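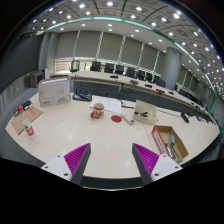 Section 4. Setting Up a Living Trust Workspace in Farkas

Now for the good part! By this point you have your Farkas login and your Cudau ID key, and you're ready to build the workspace that will hold a client's living trust from first draft to signing. Set aside an hour for your first one. After that you'll fly through them.

Before you start, have these on hand:
- the signed engagement letter, scanned as a PDF
- full legal names of the people making the trust, exactly as they appear on their deeds
- the names of the first and backup trustees
- a list of assets, even a rough one (you can fix it later)

Note: A workspace belongs to one trust. Married clients making a joint trust share a workspace. If each spouse is making a separate trust, open two and connect them in step 6.

4.1 Creating the workspace

1. From the Matters screen, choose New, then Trust, then Living.

2. Type the matter name. Most offices use last name, first name, and the year. The name can be up to 50 characters long, and commas are fine.

3. Pick the state. This is a great time saver: Farkas loads the signing and witness settings your office has approved for that state. If the list comes up blank, your office administrator hasn't turned any states on yet (see Section 2).

Caution: Changing the state after you've started drafting clears the signing page. The rest of the draft stays put, but you'll have to fill in the witnesses and notary again.

4. Upload the engagement letter. The Draft tab stays gray until you do.

5. Add the people. Enter each person once, then check every role that fits: grantor, trustee, backup trustee, beneficiary. Someone who is both a trustee and a beneficiary needs one entry with two boxes checked. Two entries for the same person will print that name twice on the certificate of trust.

6. If there's a related matter, such as a pour-over will or the spouse's separate trust, click Connect and search for it. Names and addresses carry over right away, and it's a lovely thing to watch the form fill itself in.

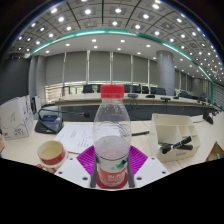 4.2 Entering the assets

We love this screen, and we think you will too! Everything the client wants in the trust goes in one table, and the table later becomes Schedule A.

1. Open the Assets tab and choose a type for each row: real estate, bank account, brokerage, business interest, or personal property.

2. For real estate, paste the full legal description from the recorded deed. A street address won't do. The box holds 2,000 characters, and anything longer should go in as an attachment marked Exhibit.

3. For accounts, enter the name of the institution and the last 4 digits only.

Caution: Never enter a full account number. Schedule A gets copied and emailed more than any other page in the file.

4. Mark each row Planned, In Progress, or Transferred. New rows start out as Planned.

Note: Putting an asset on Schedule A doesn't retitle it. A house still needs a new deed, and a bank will usually want its own form. Retirement accounts are a separate matter, and the attorney should decide on those before you add a row.

5. Importing from a spreadsheet? Use the Fedwood template under Tools. Keep the header row exactly as it is and save the file as CSV. Our Saltolham test file has 1,074 rows and loads just fine, so even a client with a whole lot of rental property shouldn't give you trouble.

4.3 Checking your work

1. Click Review. Farkas puts a yellow flag next to anything missing and a red flag next to anything that conflicts, such as a beneficiary whose shares don't add up to the whole.

2. Clear the red flags first. Yellow flags won't stop you from printing, but read each one.

3. Choose Print Draft. The word DRAFT runs across every page until an attorney approves the matter with their own Cudau key.

4. Send the draft for attorney review. You'll get a message in the Matters screen when it comes back, with comments beside the paragraphs they belong to.

If the Approve button is missing, the person signed in has a staff account. Attorney accounts are covered in Section 2, and signing day is next, in Section 5.

Last updated September 2, 2023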